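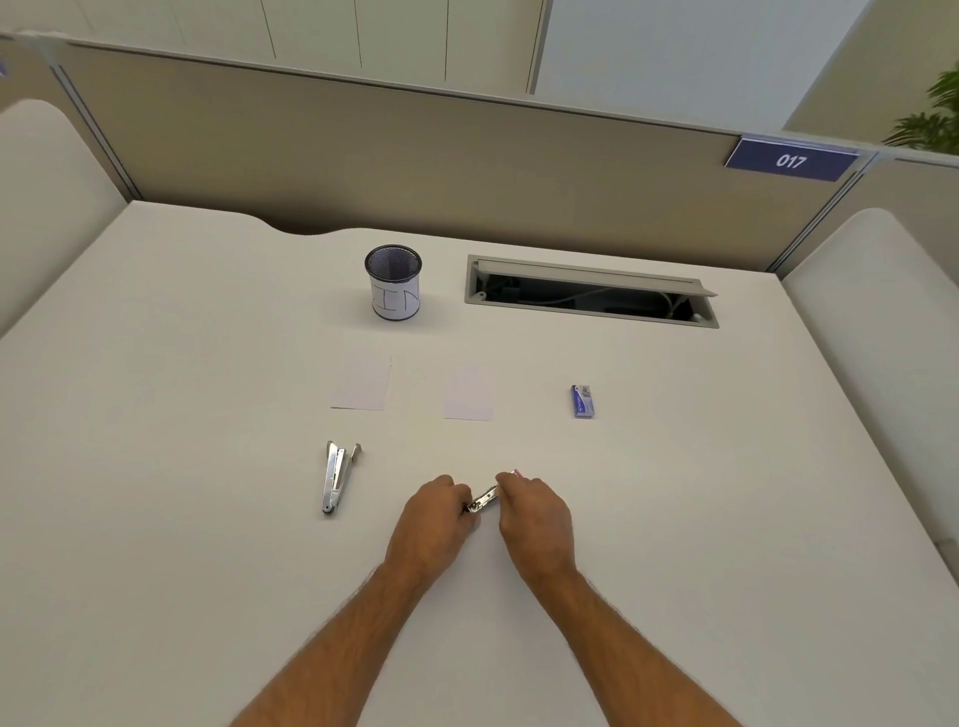
I have been secretary of the Hoton Allotment Society for one winter and I would like to talk about the constitution.

It runs to 656 words, of which 202 concern bonfires. There's one line on what the secretary does. It says "the usual".

The usual, I've since learned, is hedges, rats, the water bill, who is allowed a key to the bottom gate, and a feud over a damson tree which predates decimal money.

The damson stands on plot 14. Its fruit falls on plot 15. In law, as I understand it, this is very simple. At Hoton it has produced a folder.

I've read the folder. The early letters are beautiful. Proper fountain pen, "I remain, sir, yours faithfully", and then a paragraph calling the man a thief.

By the eighties they've gone over to typewriters and the insults have got shorter. By 2000 it's all in capitals and there's a drawing of a wasp.

Neither of the original parties is still with us. Both plots have been inherited, along with the position each side takes on the tree. The present holders get on quite well in the pub and don't speak north of the water butt.

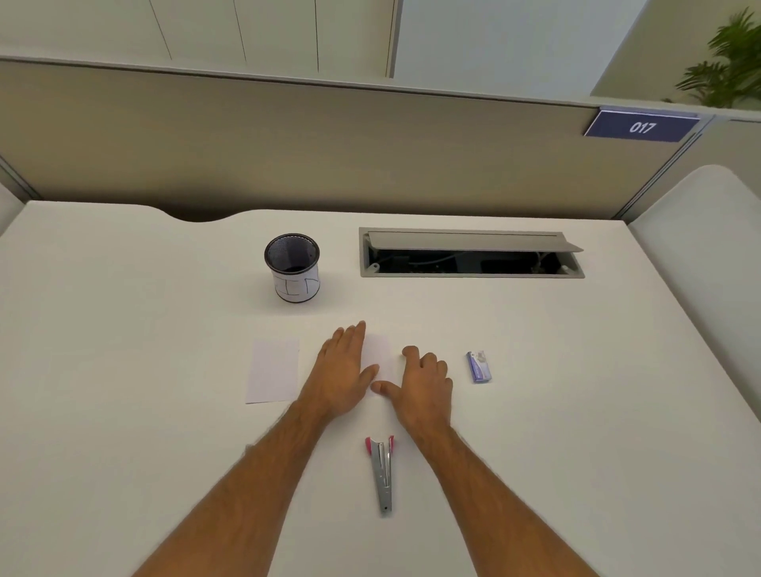
Anyway, the AGM was in December, in the back room of the Wikcombe Arms, and the damson was item six. Item five was the price of manure, so tempers were already up.

Somebody proposed felling it. There was a silence of the sort you get when a plate goes in a restaurant.

Then Gebhard Marti stood up. Gebhard has plot 31, grows leeks the size of drainpipes and had not, to my knowledge, spoken at a meeting before.

He said that where he grew up two farms had a pear between them and the rule was that whoever picked it up had to bring the other one a jar. Then he sat down and went back to his crisps.

It went to a vote and passed by one. The minutes call it "the Jar Amendment". I wrote the minutes, so that's my fault.

This brings us to 657 words if you're generous, and several dozen more if you count the definition of "jar", which took until closing time.

(A jar is a pound, with a lid. Chutney counts. Plot 15 wanted it noted that they don't care for chutney. It has been noted.)

Other business, for those who've asked.

The seed order goes in next month. We've moved from Stoltus to Oberholzer because Stoltus sent us 1000 onion sets last year and I'd say a good half of them were shallots. Pleasant shallots, but still.

The waiting list is closed. I know you've been on it since your daughter was in nappies. I know she's at university. Someone has to give up a plot, and people here don't so much give up plots as get carried off them.

Bonfires: please see the 202 words. No, I can't sum them up. I've tried. There's a clause about wind which seems to contradict itself and then apologises.

The bottom gate padlock has been changed again. If your key doesn't work, that may be on purpose. Come and find me by the compost and we'll have a quiet word.

And plot 15, if you're reading – plot 14 would like it known that the jar should be labelled with the year. I'm only passing it on. It's going in the folder.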